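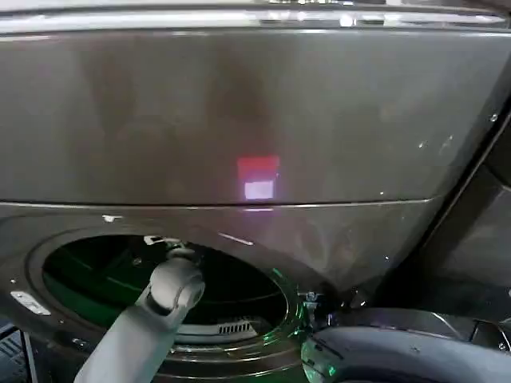
Seit November habe ich einen dynamischen Stromtarif, und seitdem bin ich ein anderer Mensch. Ein etwas anstrengender, sagt man bei mir zu Hause. Ich schaue morgens vor dem Kaffee auf mein Handy und weiß dann, wann der Strom heute billig ist (meistens nachts, manchmal mittags, nie um sieben, wenn ich kochen will).

Angefangen hat es mit der Jahresabrechnung. 118 Euro Nachzahlung, für eine Wohnung, in der tagsüber kein Mensch ist! Ich habe einen Abend lang Tarife verglichen und bin bei Lumenta hängen geblieben, weil die App hübsch war. Ja, ich weiß. Ich kaufe auch Wein nach Etikett.

Der Wechsel selbst ging schnell, nur der neue Zähler nicht. Zwei Termine sind geplatzt, beim dritten stand der Monteur vor dem falschen Haus, weil es in Jutach zwei Straßen mit fast demselben Namen gibt. 17 Tage habe ich gewartet, dann hing das Ding endlich im Keller und blinkte.

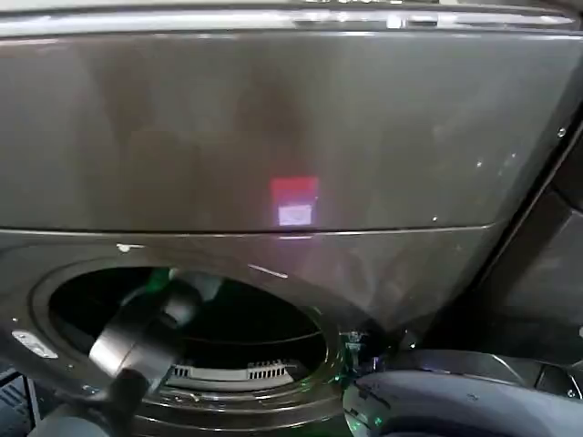

Und dann ging die Rechnerei los. Unser Jahresverbrauch liegt bei 2.000 Kilowattstunden, für zwei Leute gar nicht so wild, finde ich. Den größten Teil davon kann man aber überhaupt nicht verschieben. Der Kühlschrank läuft, wann er will, das Licht brauche ich abends, und den Router nachts auszuschalten habe ich genau einmal probiert. Bleiben Spülmaschine, Wäsche und Backofen. Beim Backofen habe ich schnell aufgegeben, ich mache keine Lasagne um halb drei in der Nacht.

Die Spülmaschine dagegen: großartig! Startzeit einstellen, ins Bett gehen, fertig. Bei der Wäsche bin ich vorsichtiger, im Haus ist es hellhörig und ich mag meine Nachbarn. Die kommt jetzt am Wochenende mittags dran, wenn die Sonne scheint und der Preis durchhängt. An einem trüben Sonntag habe ich den Korb tatsächlich stehen lassen und auf besseres Wetter gewartet, was mir einige Kommentare eingebracht hat.

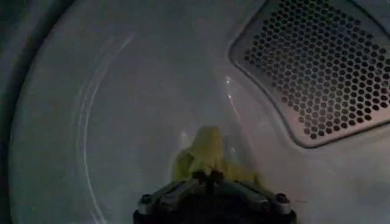
Gelbgrünes Tuch in der Trocknertrommel

Lohnt sich das alles? Bis jetzt habe ich 69 Euro weniger bezahlt als im gleichen Zeitraum davor, wobei wir auch eine Woche weg waren und ich das nicht sauber rausgerechnet habe. Dafür gab es ein paar Abende mit Preisen, bei denen ich am liebsten Kerzen angezündet hätte. Wer schlecht schläft, wenn Zahlen schwanken, sollte lieber beim Festpreis bleiben.

Ich mache erst mal weiter. Als Nächstes will ich rausfinden, was unser alter Gefrierschrank so frisst, das Messgerät dafür habe ich schon bestellt. Falls jemand von euch auch so einen Tarif hat: Wie macht ihr das mit dem Kochen? Schreibt mir das gern in die Kommentare!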